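Samberg Hand-Held Gripper, Set-Up Guide
Revision 584, October 2018

Section 3. Comparing finger sets

Run this comparison before choosing a finger set for a new task. The Pilleo and Pap sets use the same mount and can be exchanged without changing the controller settings.

1. Mount the first finger set and tighten both screws on each finger. Set the opening to 55 mm in the controller menu.

2. Place one soft item on the table and start recording.

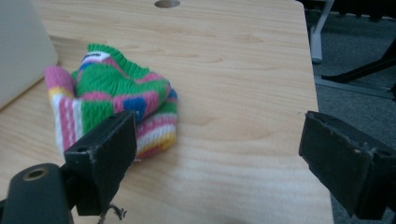 Soft items show differences in grip more clearly than rigid blocks. Record three approaches from each side, with the fingers fully open at the start of each one. Thick yarn, as in the striped knit item under the left finger, is a suitable material for this step. Do not flatten the item between approaches – the folds are part of the test.

3. Clear the work area and record a reference clip at the same opening.

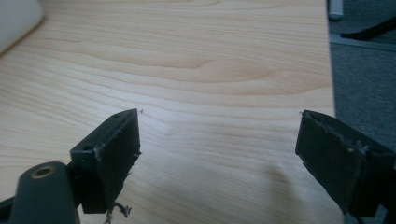 Keep the gripper still until the controller shows code 2779, then stop the clip. Inspect the finger pads and remove any threads or lint.

CAUTION: Disconnect the gripper before touching the pads.

4. Exchange the finger set and repeat steps 1 to 3.

5. For the bin test, place small mixed objects in a bin at the center of the table. Reach in from above with the right gripper and keep the cable clear of the rim.

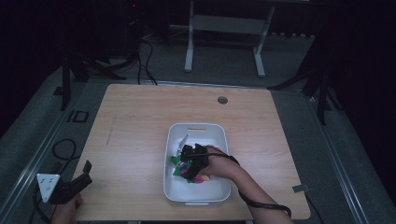 6. Save both recordings to the Iremton folder under the name of the finger set.

NOTE: Recordings made at different openings cannot be compared.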